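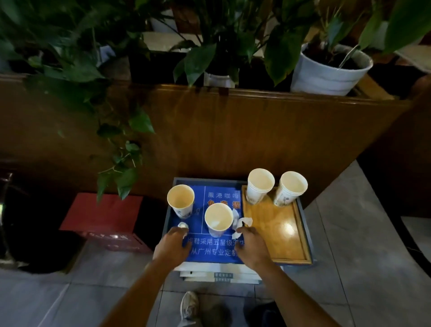

擦托盘：左手扶住印刷垫纸一角，右手按在纸巾上，纸杯留在盘里。

托盘整理机械臂 常见问题

本页汇总大家对托盘整理机械臂(项目名 Jadley)问得较多的问题。这套东西在 Hodcombe 共享工坊里搭建，机械部分由 Olumide Abubakar 负责，软件由工坊成员轮流维护。页面更新于2020年3月31日。

这台机械臂是做什么的？
收拾小托盘。把用过的纸巾夹走，把纸杯挪到一边，再拿布或纸巾把盘面擦一遍。目前能做的是前两步，擦拭还在调。

为什么先从托盘做起？
工坊里喝咖啡喝茶的人多，托盘天天要收。托盘有边框，范围固定，臂不用走很远，小功率电机就够用。地面和大桌面暂时不考虑。

需要哪些主要部件？
六轴桌面臂一台，Driveck 舵机驱动板一块，24 V 开关电源一个，USB 摄像头两个，带橡胶垫的两指夹爪一个，装 Linux 的旧台式机一台。结构件大多是3D打印，底座用铝型材。螺丝以 M3 为主，底座处用 M5。

可以用 12 V 电源吗？
不可以。驱动板上电后会亮灯，看起来正常，但肩关节一抬就掉电复位。二月份有两位成员这样试过，现象相同。请直接用 24 V。

自己在家能装吗？
能。需要一把电烙铁、一套内六角扳手、一台万用表和一台3D打印机。没有打印机的，可以带文件到工坊来打，材料自备或按克付费。第一次装的人请预留两个周末，接线和校准最花时间。

动作是怎么教的？
先由人来做。操作者戴头戴摄像头，用双手照平常的习惯收拾托盘，录成短片段，每段不超过 32 秒。片段标好起止时间后用来训练。之后再用主从臂补录一批机械臂自己的动作，两种数据一起用。

录制时有什么要求？
双手尽量留在画面里。袖子卷到前臂以上，手表和手链请摘掉。动作按正常速度做，不必故意放慢。中途停下来讲话的片段请删掉重录。托盘不用摆得很整齐，纸杯和纸巾的位置每次都要换。

垫纸上印的字会影响识别吗？
会有一些。深色底配白字、橙字的印刷品，边缘多，早期模型常把一行字当成可以夹的东西。有的垫纸还印着白色分隔线，像首图里印有“鳳港咖啡”字样的那张蓝色垫纸，也容易被误认为盘面的边界。解决办法是多换几种垫纸来录，不要只用白纸。

反光的盘面怎么办？
表面光亮的木托盘会反射顶灯，纸杯旁边出现亮斑，深度估计就会跳。我们的做法是在摄像头前加偏振片，并把曝光锁定。自动曝光一定要关，否则夹爪一进入画面，亮度就变。

纸杯总是被捏扁，怎么处理？
把夹爪电流上限调低，从额定值的两成开始往上加，加到能提起空杯就停。夹取高度放在杯身中段偏下。杯口软，不要夹。有剩水的杯子目前一律由人先倒掉。

揉成团的纸巾夹不起来？
检查指尖橡胶垫是否沾灰，用酒精擦净。再看下降高度，指尖离盘面应留 2 毫米，太高夹空，太低会顶住托盘。湿纸巾会粘在指尖上，松开后让夹爪再张合一次，多数能掉下来。

托盘要不要固定？
要。擦拭时横向力不小，没固定的托盘会被推走。可以在支架四角贴防滑垫，也可以打印 L 形挡块。挡块文件在仓库的 parts 目录，分高、低两种，按边框高度选。

摄像头装在哪里？
一个装在腕部，看夹爪；另一个装在支架上，从斜上方看整个托盘。周围有绿植的话，请注意别让垂下来的藤蔓进入臂的活动范围。叶子被风吹动也会触发运动检测，可以在设置里把那一块区域屏蔽掉。

校准多久做一次？
每次搬动底座后必须做，平时每周做一次。运行 calibrate 脚本，按提示把校准板放在托盘中央，等它走完 12 个点位。误差超过 2 毫米请重做，连续两次不过，先检查腕部摄像头的螺丝。

安全方面要注意什么？
急停按钮要装在伸手够得着的地方，接在电源侧，不要只接软件信号。调试时手不要放进托盘范围。有小孩在场时断电。电源外壳必须接地，接线端子加护盖。

运行中突然停下是什么原因？
常见的有三种：舵机过热、总线接头松动、摄像头掉线。日志里分别写作 TEMP、BUS 和 CAM。TEMP 停机后等降温再开，不要反复重启。BUS 多半出在肘部那一段线，留长一点就好。

Nwosu 版夹爪和原版有什么区别？
Nwosu 版手指更长，指尖带弧度，夹纸杯稳一些，夹纸巾稍差。安装孔位相同，换上后要在配置文件里改手指长度并重新校准。

图纸和代码可以拿去改吗？
可以，保留原作者署名即可。改动后能用的，欢迎提交回来，请附上零件清单和打印参数。录制的片段不对外公开。

想参与或者来看实机，怎么联系？
在工坊前台登记，或者在项目留言板上发帖，写明想做机械、接线还是录制。录制需要的人手最多，没有经验也可以来。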